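Kodikara Storage Tray, Medium: Equipment Review

Reviewed for the Trotska Community Resource Library
Published 29th November

The library lends storage and craft equipment to schools, playgroups and local societies. Items are bought in small numbers, used by members for a trial period and then reviewed before any larger order is placed. The review below concerns the medium open tray sold by Kodikara, which was tested against two similar trays already held in stock: the Plurnlow Stacker and the older Brikavus tray, now out of production.

Purpose of the review

Members had asked for a shallow, open container that could be set down in the middle of a table and reached from every side. The Brikavus trays have served well in this role, but a good many have split at the corners and can no longer be replaced. The library therefore wished to know whether the Kodikara tray could take over, and whether it would stand up to repeated lending. 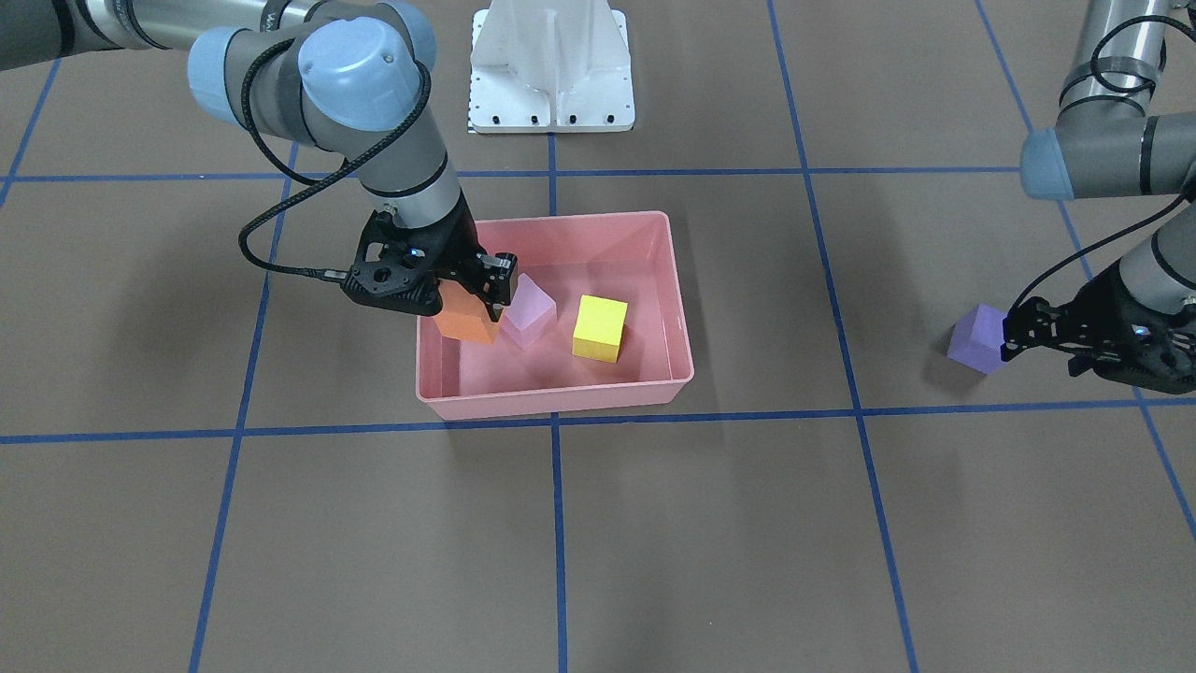

Construction and finish

The trays arrived clean and free of sharp edges. The rim is smooth and comfortable to hold, and the sides spread a little towards the top, so that empty trays nest closely on a shelf. A stack of 30 takes up less height than the same number of Plurnlow trays, which have straighter walls and tend to jam together in a warm store room.

The base is flat and did not rock on any of the tables used in the trial. The plastic is thinner than that of the Brikavus tray and bends slightly when a full load is lifted by one end. Members are advised to use both hands. One tray was dropped on a stone floor during the trial and suffered a white stress mark at one corner — it has remained in use.

Performance in use

The tray was lent for sorting buttons, holding paint pots, carrying seed packets and keeping building blocks together. Light items gave no difficulty. Small parts can be seen at a glance and picked out without tipping the tray, and this was the feature most often praised on the return forms.

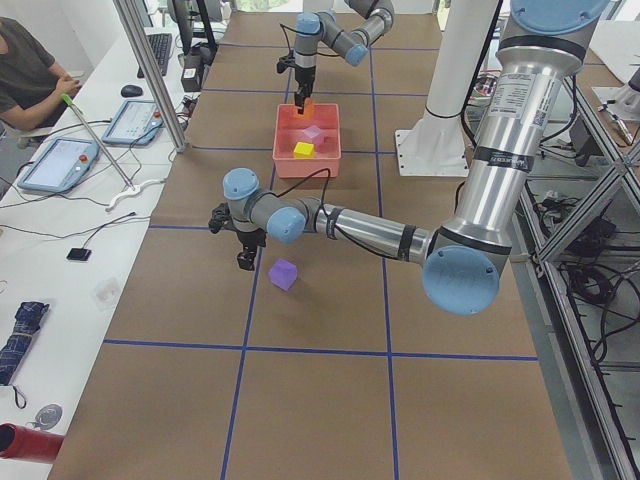 Results with heavier goods were mixed. Jars of poster paint caused the sides to bow outwards, and in two cases the load slid to one end while the tray was being carried. There are no handles, and the rim is too narrow to give a secure grip to anyone wearing gloves. The Plurnlow Stacker is the better choice for such work.

Cleaning was simple. Dried glue came away after soaking, and poster paint washed off with soap and warm water. Red ink from a stamp pad left a faint stain which later washing did not remove. Labels should be fixed to the outside of a wall, as the adhesive supplied with them is difficult to lift from the base.

Storage and lending

Of the 59 loans made during the trial, all were returned complete. The trays fit the library's standard crates, although a lid would have been welcome. Kodikara offers none in this size, and the Plurnlow lid does not fit.
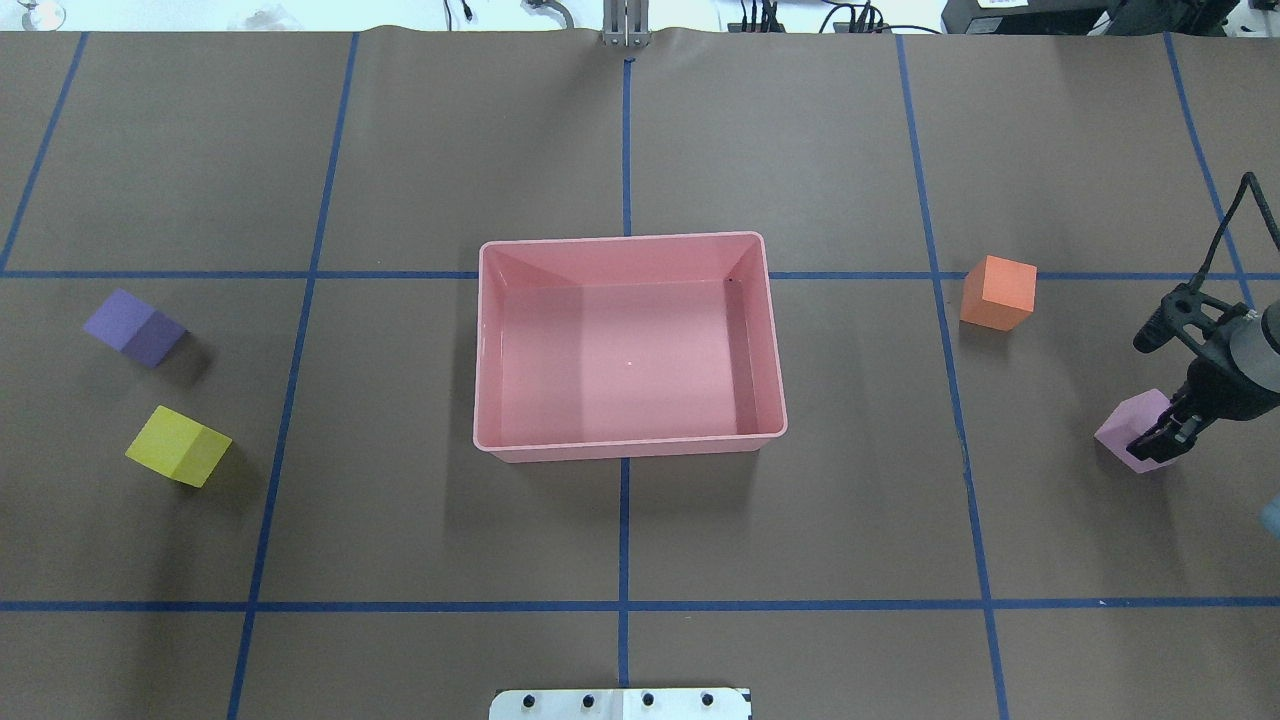
An open tray at the centre of a marked-out table, with foam cubes to either side.

Assessment

The Kodikara tray is suitable for light goods and for table work by small groups. It is not recommended for liquids, tools or anything that must be carried up stairs. The library will order a further 40 in January and will keep the remaining Brikavus trays in service until they fail. Members who need a lidded container should continue to request the Plurnlow Stacker on the usual form.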